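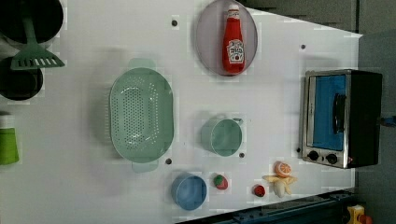
Play kitchen set on one of the sorting tables: colander, plate, ketchup bottle, spatula, cookware and play food.

Call for participants: toy kitchen sorting and put-away study

Trurkine is recruiting adults for a paid study of how people sort, group and store small household items. The items are toy kitchenware and play food from the Siletti collection. Sessions run in January at our Orozco Street site, ground floor.

Reference: Kurnomitz 17
Posted: 9 Nov 2025
Places open: 50

What the work involves

Each participant attends one session. You stand or sit at a table with a mixed set of toy cookware, dishes and food pieces laid out on it. You are given a written task card and carry out the task at your own pace. Tasks are of four types:

Grouping. Sort the items into as many groups as you see fit, then write a short name for each group on the sheet provided.

Put-away. Place all items into the shelf unit and bins next to the table so that another person could find them again.

Nesting and stacking. Store cups, bowls and pots in the smallest footprint you can manage. Items may be placed inside one another. Nothing should be forced.

Table setting. Pick out what is needed for a meal named on the card and lay it out. Unused items go back in the bin.

The order of tasks varies between participants. There are no right answers and no scores. A session takes about 47 minutes, including a short break after the second task. You will be asked a few questions at the end on how you decided where things went -- for instance, whether a colander belongs with the pots or with the bowls, or whether a bottle is stored with food or with dishes.

Who can apply

You must be 18 or older and able to read task cards in English. You should be able to reach across a standard work table and lift light plastic items with one or both hands. Left-handed applicants are welcome and should say so on the form. Experience in kitchens, child care or retail stocking is neither required nor a bar to taking part.

You cannot apply if you took part in an earlier Kurnomitz study using the Siletti set. Participants in the Kurnomitz linen and laundry studies may apply.

Pay and expenses

Participants receive a flat payment at the end of the session. The amount is stated in the confirmation letter, together with the limit for local travel costs. Keep your receipts. If you withdraw partway through, you are still paid in full.

Practical notes

Wear sleeves that can be pushed up. Bags and coats are left in the lockers in Room 171. Phones stay in the lockers during the session -- tell us beforehand if you need to be reachable. Food and drink are not allowed at the tables. Step-free entry is from the parking lot side.

How to apply

Fill in the application form at the Trurkine front desk or ask for one by mail. Quote the reference above. State your preferred hand, any dates in January you cannot attend, and whether you prefer to stand or sit. Applications are handled in order of arrival. Once all places are filled, later applicants go on a reserve list and are contacted only if a place opens up.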